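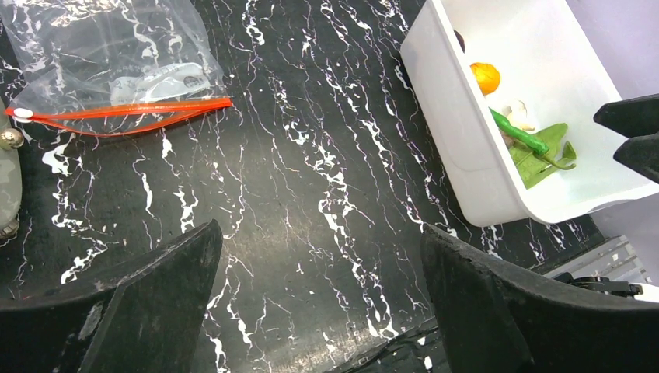

Clear zip bag with orange-red zipper strip on a black marble-patterned surface.

4. Loading and Tensioning Roll Media

This section covers loading roll media on the Flenditside wide-format printer, setting the take-up tension, and running the first feed calibration. Complete Section 3 (Leveling and Power) before you begin. Sheet and rigid media are covered in Section 6.

4.1 Before you load

Let the roll stand in the print room overnight in its wrapping. Vinyl and banner stock that comes straight from a cold truck will cockle on the platen, and the feed calibration will have to be repeated once it settles.

Check the core. The supply spindle accepts 2-inch cores as delivered. For 3-inch cores, fit the two adapter collars from the accessory kit, one at each end, with the ribbed side facing out.

Check the edges of the roll for dents. A dented edge lifts as it passes under the carriage and can strike the printheads. Trim the damaged length or use another roll.

CAUTION: A full roll of banner material is heavy. Two people should lift it onto the spindle rests. Do not stand the roll on end on top of the printer cover.

4.2 Loading the supply roll

1. On the control panel, press Media, then Unload. Wait until the carriage is parked on the right and the status line reads READY.

2. Raise the pinch rollers using the lever at the left rear of the machine.

3. Slide the spindle into the core with the fixed flange on the right. Push the roll firmly against the flange.

4. Slide the loose flange up to the other end of the roll and turn its locking ring clockwise until it clicks.

5. Set the spindle on its rests. The gear end goes to the right. Print side faces up as the material leaves the roll, unless the supplier's label says otherwise.

6. Feed the leading edge under the pinch rollers and over the platen until it hangs past the front edge of the machine.

7. Line up the right edge of the material with the mark at 19 on the platen scale. At this position the edge sensor can read all supported widths.

8. Pull the material gently from the front with both hands, at equal distances from the center, and roll it back by turning the supply flange. Repeat until there is no slack on either side.

9. Lower the pinch rollers.

NOTE: Pinch rollers must not sit on the outermost edge of the material. If one does, raise the lever, move that roller inward, and lower the lever again. Rollers outside the material should be switched off with their individual tabs.

4.3 Attaching the take-up roll

1. Fit an empty core on the take-up spindle. The core must be at least as wide as the material.

2. Press and hold Feed until the leading edge reaches the core.

3. Tape the leading edge to the core at the center first, then at each side. Use low-tack tape.

4. Set the winding switch to IN or OUT. IN winds with the print side facing the core. For laminating on the Zilla finishing unit, use OUT.

5. Place the tension bar in the loop. The bar should hang level and swing freely. If one side hangs lower, remove the tape and repeat step 3.

CAUTION: Keep sleeves, lanyards and hair clear of the take-up spindle. It starts without warning when the loop sensor is triggered.

4.4 Feed calibration

Calibrate each time you change material type. A profile saved in Ultaveo holds the feed value along with the ink limits, so a material that has been calibrated once can be recalled by name -- provided that the roll comes from the same supplier.

1. In Ultaveo, open Device, then Feed Adjust.

2. Set the resolution to 600 dpi and the pass mode to the one you will use for production. Values do not carry over between pass modes.

3. Print the test pattern. Do not touch the material while it is printing.

4. Find the band where the two rows of bars meet with no light or dark line between them. Enter the number printed beside it.

5. Print the pattern again. If the best match is no longer at zero, enter the new value and repeat.

6. Save under the material name.

If the pattern shows a light line at one side and a dark line at the other, the roll is skewed. Go back to 4.2, step 8. Changing the feed value will not correct skew.

NOTE: Printers supplied through Meléndez have the take-up sensor set for heavy banner stock. For thin film, lower the value under Service, Loop Delay before running long jobs.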